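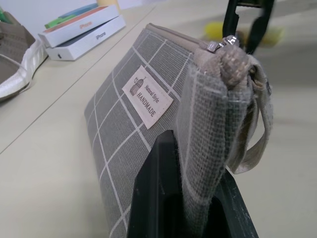 Zallby open day, gripper holding the little "Natural Style" pouch

Zallby open day, anybody else go?

kalman_b
Posted 2021-09-28
So I took the afternoon off and drove out to the Zallby open day, and I'm still kind of buzzing! I figured it would be a slide show and a cookie. There was a slide show (long) and there were cookies (gone when I got there), but they also let us stand pretty close to the two-arm setup while it worked, and that alone was worth the gas.

They had a table with regular household stuff on it, a zippered fabric pouch, phone boxes, a sneaker, a toothbrush, that kind of thing. I could have watched it on the pouch all day. I do upholstery repair on the side and floppy cloth is a pain even with ten fingers, so seeing two black plastic ones go after it was a treat. Hjørdis Hovland did the talking and she was great, took every question, even the guy who kept asking about drones.

Anyway, who else was there? I was in the 2:00 group.

gretix_owner
Jealous. I signed up and then work happened. Was it really doing it on its own or was there somebody with a controller behind a curtain? I've been burned before, I bought a Gretix kit on the strength of a demo like that and it has been a coat rack since December.

kalman_b
No curtain lol. She said some of the runs were driven by a person and some weren't, and she told us which was which before each one. I may have missed one when I was looking for the cookies.

EmblaH
I was there too, 11:00 group. I'm going to be the grump. It was slow! We stood there 16 minutes for our turn and I think we saw it pick up maybe a handful of things. My kid was done way before that. If you're going to invite the public, have something that moves a little faster. The Strömberg tour last year had that big palletizer swinging around and the kids went nuts for it.

ekow_a
Embla, I get it with kids, but a palletizer moves the same box to the same spot all day. It's bolted down and everything it touches is stiff. I'd take the slow one every time. For me the best part was the shoe insole, because it's thin and bendy and neither arm can do much with it alone.
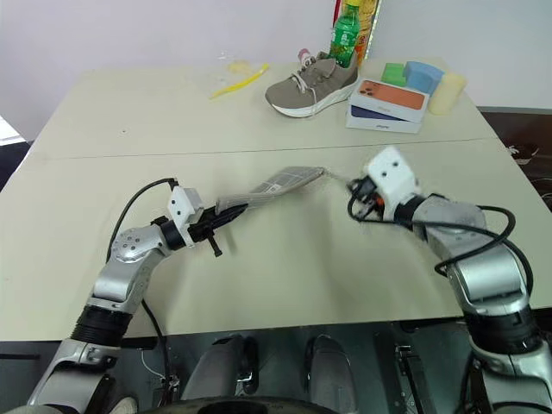
They have to agree on how hard to pull, and if one side gets ahead the thing slides right out of the other. I asked Hjørdis how they set that and she said mostly a lot of practice runs, 500 of them with soft items so far. I used to run a folding line at a commercial laundry and we had people who were never comfortable with fitted sheets, so I have sympathy for the robot.

EmblaH
OK the insole was neat, I'll give you that. Still think they needed a second station. And a bench.

gudrun_g
Seconding the bench, my knees were not happy. I do disagree about the speed though. I asked if they could turn it up and Hjørdis said yes, but they keep it down when there are visitors by the table, and I was fine with that! My question for you all is what's it FOR? I asked twice and got "handling mixed items" both times. Returns? Sorting donations? I help out at a thrift store and I'd love to have one go through the shoe bins.

ekow_a
I heard returns. A guy in my group said he was from Pruner and that they were looking at it for checking what comes back in the box. Take that with some salt, he was also the drone guy.

gretix_owner
Of course he was.

kalman_b
Hahaha he was in MY group, so you must have been at 2:00 too, Ekow! Were you in the green jacket?

ekow_a
Blue jacket, by the door. You were the one asking about zippers?

kalman_b
Guilty. She said they haven't tried working the zipper much yet, the pull is small and they'd want different fingertips for it. I have opinions on zipper pulls and I think I used up her break.

gudrun_g
Did anybody catch if there's another one coming up? My sister wants to go.

EmblaH
The lady at the sign-in desk said December, 26 spots per group, and you have to sign up ahead. Get the early slot if you want cookies, they were still out when we came through. Oatmeal, pretty good.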